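The Second Evaluation

The Office of Equipment Assessment at Cloutier convened its comparison of hand-held grippers on 23 February 2024. Two instruments were entered: the Grullow, with its narrow steel fingers, and the Pruvesach, with its blue pads. Karine Hawthorne was appointed operator. Réjean Lévesque was appointed to write down what occurred.

The protocol required each instrument to lift a soft article whose weight was not disclosed to the operator. The Grullow completed its trials before noon, and its score was entered without remark. The Pruvesach was then signed out under form 981. 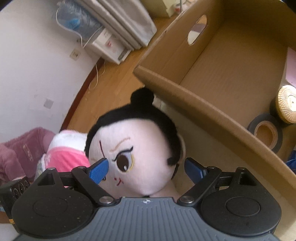
Soft-article trial, Pruvesach: pads open at the doll's head.

Hawthorne closed the fingers and opened them again. She informed Lévesque that she wished to repeat the approach. He noted that the protocol allowed seven approaches and that she had used two.

"It is the face," she said. "With the other one I did not mind."

Lévesque considered under which heading this should be recorded. The form offered Slippage, Misalignment and Operator Fatigue. He left the line blank and initialed it, as the regulations permitted.

The session moved to wider approaches, with the carton and the pink box placed near the doll. Hawthorne worked slowly. By the fifth approach she had begun to announce each movement in a low voice, although the recorder was seated across the room and could not have heard her.

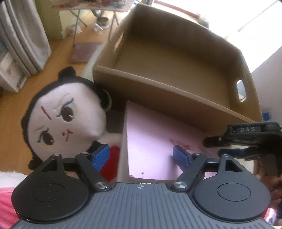 Sylvie Lemieux wrote in the margin of the draft report that a gripper which makes its operator careful ought to be scored for it, and asked which column that would be.

Lévesque replied that no such column existed. Hawthorne requested the Pruvesach for the November evaluation, and he stamped the request and placed it in the tray.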